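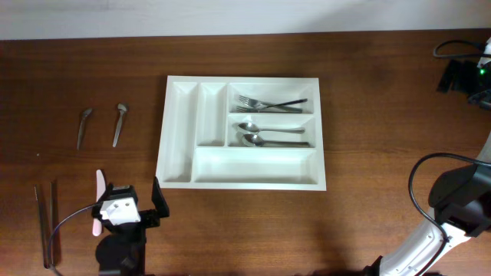 Cutlery sorting: stock fingers or Keltus pads?

mudgway_bench
Posted 3 Oct 2019
I've been running a cutlery sorting task on two arms with the Trelevik controller and I want opinions on fingers before I order more. Forks and spoons go in the compartments on the right side of the tray. The knife is pink plastic and I grab that one standing up, blade at the top.

Results so far, 50 picks per set:
Stock hard fingers: 7 drops
Keltus soft pads: 15 drops

I expected the pads to win. Small spoons straight off the wood are the worst case for both. Wall behind the table is plain and the overhead light is the same for all runs.

tinsnip
The pads are too thick for teaspoons. The handle sits almost flat on the table and you can't get under it. Hard fingers with a thin edge will always do better there. I'd stop testing the pads.

jimunach_user
Don't agree. I ran Keltus pads on a Jimunach arm from last December until summer and they were better than stock once I cut the closing force. If you left the force at the default the pad folds over and spits the handle out. What is yours set to?

mudgway_bench
Default. I didn't change anything between sets except the fingers.

jimunach_user
Then you compared one tuned gripper with one untuned one. The default was picked for the hard fingers.

tinsnip
It's still a fair test of what you get out of the box - most people never touch that number.

orrery2000
Check your cables too. If yours loop out from the joints like mine do, they pull on the wrist at some angles. I lost a week blaming pads for that. Tie it down along the arm casing and leave slack at the joint only.

Also the forks. Are you letting them cross in the compartment? Picking them back out is a different problem from putting them in.

mudgway_bench
They cross, yes. I only score placing, so a fork on top of another fork counts if it's inside the walls. Will look at the cables.

tinsnip
I'd count crossed forks as a fail.

jimunach_user
For a finger test I wouldn't. That is down to the release pose.

mudgway_bench
OK. Plan is to tie the cables, drop the force on the pads and run both sets again with the same tray position. I'll keep the crossed forks in a separate column. The log goes up to 2000 picks before it overwrites, so there's room.

orrery2000
Post the force values with it please.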